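Search this site
Enter keywords
Search

The Late Bus From Dustville

At 6:40 on a Saturday evening there are eleven students waiting outside the Kirnance Building, and the bus that will take them home has room for nine. The driver lets everyone on anyway. The next one does not come until Monday.

Wavmont College put its newest campus in Dustville because land there was cheap. The main campus is 50 minutes away by road. Most of the town's rental rooms are closer to the main campus than to the new one, so the students who study in Dustville mostly do not live there. They ride in, and they plan their days around the timetable.

Yaryna Maksymiv is in the second year of an engineering degree. She came to Wavmont from abroad and pays the full overseas rate. Her room costs 720 a month, up from what she was quoted when she accepted her place. She looked for something in Dustville itself and found two listings. One was for a family house. The other was gone by the time she called.

"I knew the fees before I came," she says. "I had a spreadsheet. There was no line in it for the bus, and no line for the nights I miss the bus."

When she misses it she pays for a car or stays in the common room on the ground floor, which is open all night during exams and closes at ten the rest of the year. She has done both this term. Her parents know about the cars.

The college has 741 students enrolled at Dustville this year. The plan was for 900. Staff on both campuses give different reasons for the gap, but housing comes up in almost every conversation. The original plan had a residence hall on the lot behind the library. The lot is still gravel, and people park on it.

Darragh Flanagan runs the student advice desk, a counter and two chairs near the main entrance. He took the job when the campus opened and used to spend most of his week on course changes and late paperwork. Now he reads leases.

"They bring me the contract after they've signed it," he says. "I'd like to see it the day before. There's often a clause about guests or heating that we could have asked the landlord to take out."

He keeps a folder of landlords who have returned deposits on time. It is thin, and he does not lend it out, but he will turn it around on the counter so a student can copy down a number.

Some help has come from outside the college. Pavliuk, a property company that owns the old feed warehouse on Mill Street, has offered to convert the upper floors into single rooms. The town has to approve the change of use, and a hearing is set for April. Neighbors have asked about parking. Students have asked what the rent will be, and the company has not given a figure.

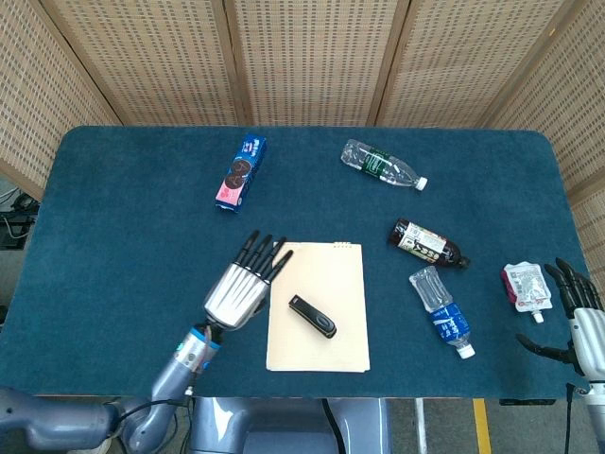

Maksymiv plans to speak at the hearing. She has three minutes and has been practicing on the ride home, with a classmate holding the timer. Her first draft ran to seven. She cut the part about her own room and kept the part about the timetable, which she thinks the town can do something about even if the warehouse comes to nothing. A second evening bus would need one more driver on weekdays.

Flanagan will be there as well, though he is not on the list of speakers. He has asked students to send him their lease terms with the names removed, so the people at the hearing can see what a room costs now. By the middle of last week he had enough to fill a page on each side.

The hearing starts at seven in the evening. The last bus leaves Dustville twenty minutes before that, and Maksymiv is looking for a ride.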